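Cable Clutter on Shared Work Tables: Observations from the Flornside Site
Annelore Stüber and Waldemar Kozłowski
September 2020

4. Shared Tables and Power Access

4.1 Setting and method

The second part of the study dealt with the tables that staff at Flornside use in common. Unlike the assigned desks covered in Section 3, these tables have no built-in outlets. Power is brought to them by extension cords and power strips, which are placed wherever a user needs them and are seldom returned to the supply cabinet. We visited 13 shared tables over a period of 60 working days. At each visit we recorded which items had been left on the surface, whether a power strip was present, and whether its switch was on. Users were told of the visits in general terms but were not given the schedule.

Items were sorted using the scheme set out by Vogler and Heitmann in their March report for the Dovico offices, with one change. The original scheme places food wrappers, napkins and cups under "waste." We entered them separately as "meal items," as staff at Flornside often eat at the shared tables and described such items in interviews as a different matter from scrap paper or packaging.

4.2 Power strips as fixed items

Power strips were meant to be portable, but in daily use they behaved much like furniture. Once a strip had been set down, later users arranged their own equipment near it, and the position of the strip came to decide which side of the table was used. Interview subjects rarely mentioned the strip when asked what was on the table. When asked directly, several said that they did not regard it as something they were allowed to move.

Cables were treated in a similar way. A user who was leaving would unplug a device and take it, but the longer leads tended to stay. Over several visits these leads formed a loose mass next to the strip. Small paper items collected in and around this mass and were passed over when the rest of the surface was wiped down. We refer to this part of the table as the residual zone.

Figure 2 shows a power strip with its indicator lights on and cables gathered at the switch end. A piece of printed paper lies toward the back of the table, with strands of cable across and beside it. Under our scheme the paper is a meal item in the residual zone, and the strip is entered as "present, on."
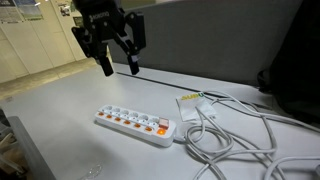 Figure 2. Six-socket power strip with lit indicators, cables, and a paper napkin or wrapper on a light gray tabletop.

4.3 Effect of a fixed cable tray

A cable tray of the Wumosine type was then fitted under 2 of the tables for a trial period of 20 working days. Strips at these tables were mounted at the rear edge, and users were asked to leave long leads in the tray. Meal items were still found on the surface, but they were no longer mixed with cable, and cleaning staff reported that they could clear the tables without lifting anything. Bauerfeind, who managed the supply cabinet during the trial, also noted fewer requests for spare leads. The number of tables was too small to support a firm finding, and the trial should be repeated at a site where meals are taken elsewhere.

Contact: Sieglinde Hagedorn, Editorial Office | © 2020 The authors. All rights reserved. | Back to top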